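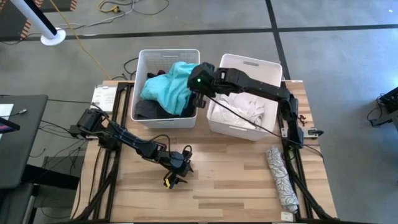 3.2 Sorting by color at the table

The second part of the study is about the moment between collecting the laundry and washing it. In the interviews in Lustham, most participants described this moment as one single action ("I separate the whites"), but when we asked them to speak while they were doing it, we heard many small decisions. We therefore kept the physical arrangement very simple and gave attention to the decisions only.

The arrangement has a wooden table and two white plastic bins, placed side by side near the far edge. The two bins are not the same. One has a slatted rim which lets the air pass, and the other is slightly larger and has a small cut-out handle. We did not write any label on the bins. In the pilot in July we had used labels with the words "light" and "dark", and several participants followed the labels even when this was against their habit at home. Without labels, each person had to decide what the bins mean, and this meaning was sometimes changed in the middle of the session.

The textiles came from 11 households. In total we recorded 2383 placements, where a placement is one item put into one bin, or left outside both. If an item was moved later from one bin to the other, we coded it as a new placement and linked it to the first one. The coding was done by the second author and by Arnel Manalastas, working separately, and the cases of disagreement were discussed until one code was accepted. The coding book follows the categories of Espiritu, with one category added for items which are not clothing.

The white garments gave the fewest difficulties. They were put together early, often in one handful, and participants rarely looked at them again. In Figure 3 they lie low in the right bin, wrinkled and bunched. The other bin is more interesting for our question. In it there is dark gray and black clothing, and over this a bright teal towel or cloth. Nothing in the color of the cloth is similar to the clothing under it, and still it shares a bin with the dark things and not with the white ones. We call this pattern "sorting by exclusion": the white group is defined strictly, and all the rest goes to the second group, whatever its color is.

Sorting by exclusion was found in all households except 3. In these, the participants asked for another bin, or they made a separate pile on the table for the bright colors. One participant from Daltby explained that a bright towel "gives color in the first washes, so it must go alone," and she kept this rule also for towels which were many years old. We did not correct such rules, and we did not test if they are right.

A different problem is the item with two tones. The rolled piece on the right side of the table in Figure 3 is white with a pattern of gray leaf-like shapes. It belongs to neither bin. Items of this type — white ground, gray or colored print — were the most frequent object of hesitation, and they make up a large part of the 330 placements which we coded as "left outside." The comments were of two kinds. Some participants looked at the ground color and said that the item is white "with something on it." Others looked at the print and were afraid that it will become pale together with the whites. A few turned the fabric to see the back side before deciding, and when the back was paler than the front, they usually chose the white bin.

The form of the item also had influence. A rolled or folded textile was treated as if it was already clean or already decided, and participants put it aside more often than the same textile when it was loose. We noticed this late, and the form is coded only for the second half of the sessions. For this reason we report it as an observation and do not include it in the model of Section 4.

The size of the bins may be a further influence. When the slatted bin was full to the rim, some participants pressed the content down, and others began to use the larger bin for items they had first called dark. The Plamaditz sessions, where both bins had the same size, are compared with the present ones in Section 4.2.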